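In praise of the see-through box

I have a friend, Subira Mbwambo, who owns one good drawer. Everything else in her flat is chaos of the cheerful sort, coats on the bathroom door, post in the fruit bowl, but the top drawer of her desk is a thing of beauty, and I have been known to open it when she is making tea just to have a look. In it are seven little boxes, all clear, and in the boxes are drawing pins, stamps, fuses, the tiny screwdriver for her glasses and so on. She can find a fuse in the dark. I couldn't find a fuse in my house if you gave me until March.

So I went home and started buying boxes, and I have opinions now, and since the editor of this newsletter was foolish enough to leave me a whole page I am going to share every one of them.

Clear beats pretty

I love a pretty box. I have a tin with a steam engine on the lid that came from the Dramcombe summer fair, and a wicker thing with a lining, and a stack of cardboard ones covered in paper so nice that I've never dared put anything heavy in them. They look wonderful on a shelf. They are also where things go to be forgotten! Last winter I opened the steam engine tin looking for string and found a set of picture hooks I had bought three times over, plus a key to a bicycle lock whose bicycle I gave to my nephew when he was 14 (he is now taller than the door).

A box you can see into does half the remembering for you. You walk past, you notice the batteries are getting low, you put them on the list. There's no label to write and no label to go out of date, and for someone like me, who writes MISC on everything, that is a mercy.

People tell me this is all very well but see-through storage looks messy. I used to think so too. Then I discovered the smoky grey kind, and I'm sorry to say I became a bit of a bore about it. The tint takes the edge off. You still get the shape and most of the colour of what's inside, but a jumble of bright plastic bits calms down as if somebody had lowered the lights. Put one on a white table and it looks rather smart, even when it's full of old rubber bands. Put a completely clear one next to it and the clear one looks like something left behind by a caterer.

My neighbour Hamisi Mohamedi disagrees with me about this and has asked for it to be noted. He's a clear-clear man. He keeps seeds, and says that if he has to tilt a box to the window to tell beetroot from chard then the box has failed. He has 114 packets, sorted by sowing month, and I am not going to argue with somebody who has that many packets of anything.

Small is better than you think

When I started I bought big. There was an offer at Kolletti on the retail park, and I came home with four crates that could each have held a spaniel. I filled them in an afternoon and felt marvellous. A fortnight later I needed the sticky tape and had to empty two of them on to the carpet.

The trouble with a big box is that it's just a cupboard with the door on top. Things sink. Anything smaller than a fist goes straight to the bottom and stays there with the fluff. What you want for the bits and pieces of a house is something you can pick up with one hand and carry to the job. Sewing things come to the sofa, the shoe polish goes to the back step, and when you've finished the whole lot goes back together and nothing is left down the side of a cushion.

I gave away all four crates in the end, three to my sister and one to the toddler group in Irneck, where I'm told it is now a boat.
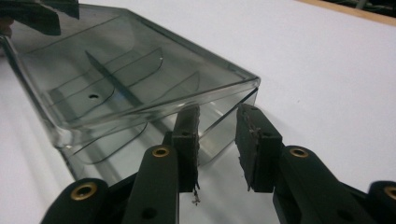

Leave some room

I will now say something that sounds wasteful, and I'd ask you to bear with me. Stop filling them. I reckon a box is at its best when it is two thirds full, because that's when you can stir the contents about with a finger and see what's there. Packed to the brim it turns back into a crate. You have to tip it out, and once you've tipped it out you'll find a reason to put only some of it back, and the rest will live on the worktop until Christmas.

The same goes for the shelf, by the way. I lined up 20 boxes in the hall cupboard so tightly that I needed a butter knife to get the first one out. It looked superb – like a library! – and I used it less than any cupboard I've ever had. Taking five of them away fixed it. Now there's a gap at one end and everything slides along when I want something, and the hoover attachments have somewhere to lean.

Sort by when, if you can bear to

Most advice says to keep like with like, so all the glue together and all the tape together. I tried it and it never stuck (sorry). I have had far more luck sorting by the moment I need a thing. One box is for wrapping a present: tape, scissors, ribbon, the little cards, a pen that works. Another is for when a bulb goes. There's one for posting a parcel, and one for the sort of evening when a button comes off ten minutes before you have to leave.

Yes, it means owning more than one pair of scissors. I own five. I used to own five before as well, I just never knew where four of them were.

Do the nasty one first

If you are going to have a go, I'd start with the drawer you're ashamed of. Everyone begins with something easy like the spices and then runs out of puff. The bad drawer takes a whole morning, and it's a horrible morning, with foreign coins and dead pens and a tube of something that has leaked. But you will find treasure in there. I found my grandmother's thimble, a photograph of the old Rugemalira café before they knocked the back wall through, and a raffle ticket, number 807, which I have kept in case they ever redraw it.

Then put the good things in a box you can see into, with a bit of space round them, and leave it out on the table for a day or two before you put it away. I like to walk past mine. Subira came round the other evening and I caught her lifting the lid of the bulb one while I was filling the kettle, and I pretended to be busy with the mugs until she'd had a proper look.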